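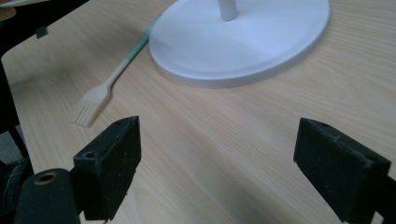

Re: hand-held gripper demos, how many and how varied?

Sorry for the slow reply. I wanted the last evaluation to finish before I wrote anything, and it did this morning. The short version is that spreading the same number of demonstrations over more tables did more for us than adding demonstrations at one table. The long version follows your questions.

On December 6, 2018, the Umali group wrote:

> We are collecting pick-and-place demonstrations with a hand-held
> gripper and a wrist-mounted camera, much like your Filtoson setup.
> We have almost 2,000 so far, all at one bench. Training looks fine,
> but when the arm is moved to another bench the policy reaches
> short or closes on nothing.
>
> 1. Is this a data volume problem, or is it the single bench?
> 2. Do you crop the fingers out of the camera view?
> 3. How do you deal with thin objects such as brushes and spoons?
> 4. Do you clear other things off the table first?

1. Volume or bench

We think it's the bench. We had the same failure in March with the first Filtoson set. The policy had learned where the table edge was supposed to be and used it to judge how far to reach. When we moved the arm to a table with a curved edge, the reach error got a lot worse, and it was mostly in depth.

For the new set we kept the total number of demonstrations the same and split it over 43 tables in homes and offices. Same network, same training schedule, same arm. We then ran 453 test grasps on tables that were in neither set. The new policy was clearly better on the unseen tables and slightly worse on the original bench. I don't have a good explanation for the second part. It could be noise, and I would like to repeat it before saying more.

We did not try both changes together, so I can't tell you what a bigger and more varied set would give. Lekberg has talked about doing that but the collection time is hard to find.

2. Cropping the fingers

We leave them in. Both fingertips stay in the image from start to finish, and the network seems to use the gap between them to work out where the grasp will land. We tried masking them with a flat gray patch and the closing step got less reliable. The fingers are matte black, so they stand out well on a pale wooden top and poorly on a dark one. We considered painting them and decided against it, mostly because the paint would wear off on the pads and the look would change over the course of a collection.

One thing to watch is the mount. If the camera shifts even slightly, the fingers move in the image and everything collected before the shift disagrees with everything after it. We now take a reference picture at the start and end of each session with the fingers open, and compare the two. We lost two full sessions before we started doing this. Whatever you use to hold the camera, put thread lock on the screws.

3. Thin objects

These are still our weakest case. A basting brush is a good test because there are three different places to grab it (bristles, neck, handle) and people don't agree on which one to use. In the first set some people pinched the neck and others went for the middle of the handle, and the policy ended up closing somewhere between the two, often at a bad angle.

Our fix was to write it down. For any tool with a handle, grasp the handle, fingers across it, with the camera tilted so the grasp point stays in view until contact. It takes a few minutes to explain and it removed most of the bad closes. Brushes lying diagonally are fine as long as the person turns their wrist before coming down. If they turn on the way down, the last part of the motion is hard to learn from.

Pale objects on pale wood are a separate problem. Cream bristles on blond wood give very little contrast, and the faint shadow is sometimes the best cue there is. We turned off automatic exposure for that reason.

4. Clearing the table

We don't clear it. If there is a lamp on the table, it stays, even when the brush handle runs right up against the base. Those are the cases where the policy has to pick an approach direction, and it won't learn that from a bare top. We only remove things that could break or spill.

We also left in the parts of the recordings where the collector's clothes or the floor come into view. We had planned to filter them out, then ran a small comparison and saw no difference either way, so we dropped the filter.

The table list and the written grasp rules are in the Karkimo folder on the list server, under the collection notes. The rules are one page. The training config is there too, but it still has our local paths in it, so you will need to edit those before it runs.

If you do recollect at more benches, I'd be interested in whether your reach error is mostly in depth like ours was. You should be able to check that from your existing logs.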